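December, posted by Azra Kovačević

4. Recording pick examples (bin station)

Read section 3 first if you haven't homed the arm. This part assumes Toser is up, arm is homed, Hundach logger shows ready.

4.1 Before you start

1. Check the spring clamp on the bin rim. Tight? If it moves when you pull on it, re-seat it.
2. Walk the cable route by hand, power off. Slack at the wrist joint, nothing snagged under the cover.
3. Blocks in the bin. Both colors. Tip them in and leave them — don't tidy.
4. Open a new batch in Hundach. Name it bin_red_green plus your initials. No spaces, the importer chokes on them.

CAUTION: Hands out of the bin before you enable the arm. Every time, also for "just one block".

4.2 Recording

5. Enable arm. Wait for the tone.
6. Hold the left pedal, drive the gripper down with the hand controller. Slow on the last bit.
7. Line up on one block. Close. Lift clear of the rim.
8. Release pedal. That's one example.
9. Mark it GOOD or MISS. Misses stay in the batch, the model needs them too. Only delete if the logger froze or you bumped the table.
10. Block back in, from a different side than last time. Repeat to 100, then save.

Blocks near the slanted panel at the back are the hard ones. Do plenty of those. Old batches were nearly all middle-of-the-bin picks and the policy got lost at the edges.

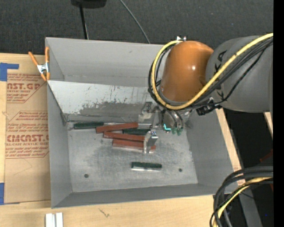
Fig. 4-1. Gripper down in the bin, red and green blocks.

NOTE: A block lying off by itself is an easy pick. Don't take it first every time, or the model learns to take it first every time.

NOTE: If two blocks come up together, mark MISS and type "double" in the comment feild.

4.3 Saving and checking

11. Press Save, wait for the green bar. Do not close the lid on the laptop while its copying.
12. Play back a few examples at random. Video and joint positions should move together. If the video lags — restart the logger, redo the batch.
13. Full training set is 900 examples. Split it between operators, one person's habits show up in the result.

CAUTION: After an emergency stop, re-home before recording again. Positions will be off and the logger won't warn you.

Next: section 5, uploading to Kodden.

Comments (4)

Krešimir Đorđević
Step 8, does letting go of the pedal early count as a miss? Mine stopped at 46 and I wasn't sure what to do with the last one.

Azra Kovačević
Early release = delete it, record again. Will add to step 9.

Forough Zarei
Green bar hung on me at example 67, older logger version. Updated and it saved fine.

Arben Spahić
typo in the second note, "feild"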